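Progress report, April
Cloth handling software, perception and grasp planning
Prepared for the Poda program office by the software group, Preltville

**Summary**

Work this period went into three parts of the stack: the cloth segmentation model, the grasp planner, and the tool that cleans and labels demonstrations from the hand-held gripper. The first two are on schedule. The labeling tool is behind, and we are asking to move its delivery to the next period. Spending is within plan.

**Demonstration data**

The demonstration set now holds more than 1,000 usable grasps on garments and household linens. Recordings are made in ordinary rooms with mixed lighting, and the operator picks up whatever fabric is next in the pile. We stopped using the bench setup in Preltville for this. Policies trained on bench data alone did poorly as soon as the background changed.

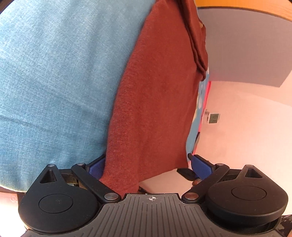 Pose tracking was the main source of rejected recordings last period. When cloth covers most of the view, the tracker has few fixed features to hold on to and the trajectory drifts. We added a check that compares the visual track with the inertial one and splits the recording where they disagree. Segments shorter than 15 samples are dropped. The rest go back into the set with their own start pose, so we no longer lose a whole recording to one bad stretch.

**Perception**

The segmentation model (internal name Hao) was retrained twice. The first run made things worse on dark fabric and was rolled back. The second run used a new loss on boundary pixels and is now the default.

Remaining errors are mostly of two kinds:

- two fabrics touching, where the mask leaks from the held item into its neighbor
- strong light behind the gripper, where the edge of the cloth is lost

Exposure handling will be the larger job of the two. The current normalization step works on the whole image, so a bright area on one side pulls down contrast everywhere else. With a washed-out white surface on the left and a rust-red cloth between the finger tips, we want the region near the tips weighted first and the background left alone. A patch-based version is written but has not been merged. It adds latency, and the control loop has little to spare.

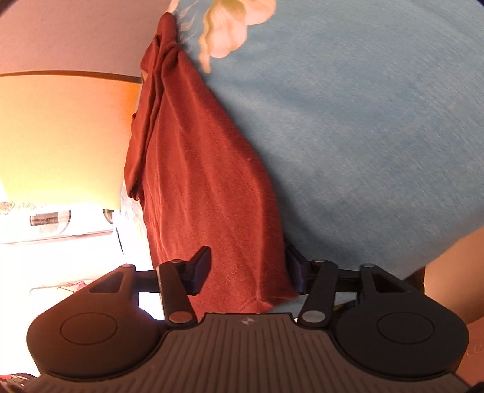

Grasp planning moved from a single predicted point to a short ranked list. The planner scores each candidate for reach, expected fabric thickness and distance to the nearest fold. Folds are still the weak part of the score. A long vertical fold, as in the red cloth held by the gripper, can look like a free edge to the model, and the planner then closes on several layers when it wanted one. We have labeled 50 fold cases by hand as a test set and will report against it from now on.

**Labeling tool**

Jikolley, the review tool, can load and split recordings but cannot yet write corrected labels back to the store. The file locking code has to be redone.

**Next period**

1. Merge patch-based exposure, if latency allows
2. Finish write-back in Jikolley
3. Run the planner against the fold test set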